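Startseite Listen Archiv Themen Suche Anmelden
Lesezeit: 3 Minuten

Betreff: Re: [teleop-liste] Handführung oder Fernsteuerung beim Anlernen?

Hallo Şengül, hallo zusammen,

ich wollte eigentlich schon am Freitag antworten, aber dann kam der Umbau dazwischen, und danach hatte ich den Kopf nicht mehr frei. Jetzt also ausführlich, ich hoffe, es nützt noch was!

Şengül Akgül schrieb:
> Wir wollen unserem Arm beibringen, kleine Teile vom Tisch
> zu nehmen und in eine Schale zu legen. Bisher führen wir ihn
> von Hand, also Arm anfassen und mitziehen. Das geht flott,
> aber in den Aufnahmen ist ständig jemand im Bild, und beim
> Abspielen verfehlt er das Teil oft knapp. Elias, ihr seid doch
> bei Utanside auf Fernsteuerung umgestiegen? Lohnt sich der
> Aufwand? Und wie viele Durchgänge habt ihr gebraucht, bis
> es brauchbar war?
> Gruß, Şengül

Kurz gesagt: ja, bei uns hat es sich gelohnt, aber die ersten Tage waren zäh. Beim Führen mit der Hand spürt man sofort, wenn der Finger auf der Platte aufsetzt, und man korrigiert das ganz automatisch. An der Fernsteuerung fehlt einem das komplett. Ich habe am Anfang dauernd zu tief gegriffen und die Fingerspitzen in den Tisch gedrückt (Entschuldigung nochmal an alle, die das Geräusch mit anhören mussten). Espinoza, so heißt bei uns die Steuersoftware, hat zwar eine Kraftbegrenzung, aber die greift erst, wenn es schon geknirscht hat.

Geholfen hat mir dann, nur noch auf das Bild der Handkamera zu schauen und gar nicht mehr auf den Arm selbst. Das klingt erst mal verkehrt, aber der Arm bekommt beim Lernen ja auch nur dieses Bild. Wenn ich beim Steuern heimlich von der Seite gucke, weiß ich mehr als er, und dann macht er später genau an der Stelle Unsinn, an der ich geschummelt habe. Seit ich mich daran halte, sind meine Durchgänge langsamer, aber viel gleichmäßiger.

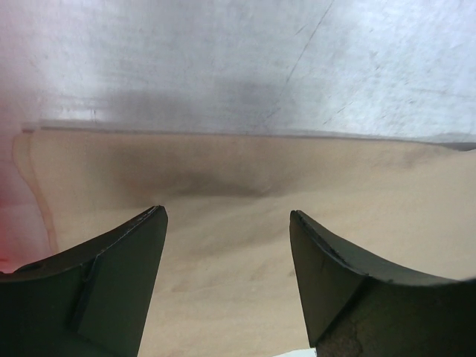 Blick aus der Handkamera: Finger offen, dahinter Tischplatte und Rückwand.

An dem Schatten auf der Platte orientiere ich mich übrigens inzwischen fast mehr als an den Fingern. Bei unserem Licht von oben zieht er sich zusammen, je tiefer ich komme, und nach einer Weile hat man das im Gefühl. Der Haken dabei: Das gelernte Modell hat sich offenbar auch daran gewöhnt. Als wir im November die Deckenlampe getauscht haben, griff der Arm plötzlich reihenweise zu hoch. Also lieber früh mit verschiedenem Licht aufnehmen, das hätte ich gern vorher gewusst. Und die Kratzer an der Wand dahinter würde ich auch nicht als harmlos abtun, beim Versetzen des Tisches hatten wir ebenfalls einen Einbruch. Ob das wirklich an der Wand lag, kann ich nicht beweisen.

Zu deiner Frage nach der Menge: Im Ordner liegen 307 Durchgänge. 41 davon habe ich wieder rausgeworfen, meistens weil ich mittendrin gezögert oder umgegriffen hatte. Das Zögern lernt er nämlich brav mit, er bleibt dann über dem Teil stehen und überlegt, genau wie ich. Nach einer Pause von sechs Sekunden breche ich jetzt grundsätzlich ab und fange neu an. Mehr als eine Stunde am Stück steuere ich auch nicht mehr, danach wird es schlampig.

Ganz weg von der Handführung sind wir trotzdem nicht. Für grobe Wege, also Anfahrt und Ablage, nehme ich den Arm immer noch an die Hand und speichere ein paar Stützpunkte. Nur das letzte Stück bis zum Griff läuft über die Fernsteuerung. Für eure Schale würde ich das genauso machen – das Ablegen ist ja unkritisch, solange sie nicht wandert.

Was ich noch nicht ausprobiert habe, ist der Handgriff von Tarivow. Der soll ein bisschen Gegendruck liefern, und das wäre genau das, was mir fehlt. Hat den hier jemand im Einsatz? Mich würde vor allem interessieren, ob er sich mit der Dotent-Schnittstelle verträgt oder ob man da wieder selbst was basteln muss.

Die Liste mit den verworfenen Durchgängen und meinen Notizen dazu kann ich dir gern schicken, Şengül, sag einfach Bescheid.

Viele Grüße
Elias Masri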